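Progress report to the Hesbridge fund
Project: Hand-held gripper demonstrations, Pimirville workshop
Report date: 10 March 2025

1. Summary

The open day required under the grant agreement has been held at the Pimirville workshop. Attendance was 207, against a target of 40 per session over five sessions. The budget line for the event was not exceeded. One item, the written guide for visitors, is late and is covered in section 4.

2. Conduct of the open day

Each session began with a short talk on how the grippers are used to record a task by hand, and how those recordings are passed to Suksawat for training. Visitors then moved to the tables and tried the grippers themselves. Brindetti supplied the spare fingers and the printed markers.

Noise was lower than expected. Queues formed at the tables in the second and third sessions – the talk finished early and both groups reached the floor together. For the remaining sessions the talk was extended and the problem did not come back.

Work continued on the main floor under the skylight, with one operator standing at a wooden table and holding a white gripper at waist height, and others busy at the equipment farther back by the brick wall.
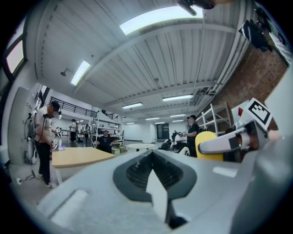

3. Recordings

The grant sets a total of 1000 usable recordings by the end of June. Visitor attempts are not included in this total. They were kept in a separate folder and will be used only to check the rejection rules. Of the first batch reviewed, 23 were rejected, mostly for a marker turned away from the camera while the fingers were closing. The same fault occurs with new operators, so the training sheet now covers it on the first page.

4. Open items

Visitor guide: text complete, layout outstanding. A draft will be sent to Hesbridge before printing.

Spare fingers: two sets were returned to Brindetti with worn joints. Replacements are on order at no charge to the project.

Second demonstration: Suksawat has asked for a shorter visit limited to technical staff. We propose to hold it in June, after the recording target has been met, and request approval to move the unspent catering amount to this event.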